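Stillel land rights course pack, second edition: a review

Filed 10/1/22, in a rush, sorry in advance for typos.

Got this for our reading group. We've been following the Baran river claim for a couple of years and wanted something to give new people who turn up with good intentions and no background. The Stillel pack is sold as exactly that. A printed guide, a fold-out map, 3 audio interviews and a thin booklet on safety for people who speak up about land. 138 pages in the main guide.

Short version: buy the guide, skip the map.

The guide first. It's good. Written by Khadija Tahiri, who spent time in the Gonusach valley and doesn't pretend to have spent longer than she did. Opens with the title dispute. No throat clearing. By page ten you know who held the land, who fenced it, which office stamped the papers and how the families up the valley heard about it (a notice on the door of a shop, in a language most of them don't read). I've read whole books that never get that far.

The chapter on courts is the best thing in it. Plain words. What an injunction is, what it costs, why the community won one and the fences stayed up anyway. There's a page of dates down the side that I keep going back to. Only gripe, she uses "the ministry" for what I'm fairly sure are two seperate ministries, and you have to guess which from the footnotes.

Chapter on threats is hard going. As it should be. She names what was done to people and who reported it, and which reports were never followed up. No gory stuff, no photos of the dead. I was glad of that. Some in our group wanted more on the police side and I see the point, it does stop short. One paragraph on the protective measures and then we're off to the school boundary question.

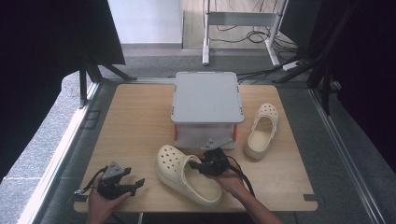

Bit-na Kang read the same chapter and disagreed with me on nearly all of it. She thought stopping short was the honest choice, since the case was still open when the book went to print and anything more would have been guesswork. She also said the school boundary section matters more than I was giving it credit for, that families started leaving once the bus stopped coming, and that you can lose a valley that way without anyone firing a shot. Went back and reread it. She's right about the bus. I still want the police stuff.

Audio next. Three interviews, decent sound on the first, the other 2 have wind all over them. Worth it for the second one. An elder from the upper valley talks about walking the old line with her father, naming every creek as she goes, and the interviewer has the sense to shut up and let her. Transcripts are in the back of the guide. They've been tidied a bit much in my view, she repeats herself on the recording and the repeating is half the point.

The map. Hmm. Big, colourful, folds badly. Claimed area in green, the Urnano concession in grey hatching, and where they overlap you can't read a single place name. That overlap is the whole dispute! Scale bar is missing on my copy, might be on others. Also it uses the company's name for the north road when the guide uses the community's name, so new readers will think there's two roads. Ours tore along the second fold in the first week. 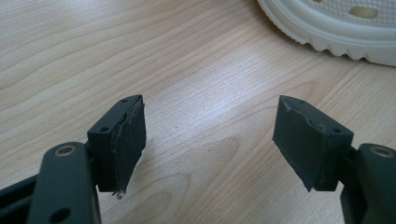 The safety booklet is better than I expected. Written for people on the ground, so a lot of it doesn't apply to a reading group in a town hall basement, but the bit on what not to post online applies to everybody. Don't name the village if they haven't. Don't share a meeting place. Ask before you put up a face. We read that page out loud at the October meeting and a few people went home and took things down.

Price is fair, 100 dollars for the group version with the lot, less for the guide on its own. Share of it goes to the valley's legal fund, according to the back cover. I wrote to ask how big a share. No answer yet, will update if I get one.

Shipping was slow, box arrived with a crushed corner, contents fine.

Guide 5 out of 5. Audio 4. Booklet 4. Map 1, and that's for the colours. If they do a third edition, please fix the overlap and put the community's road names on it.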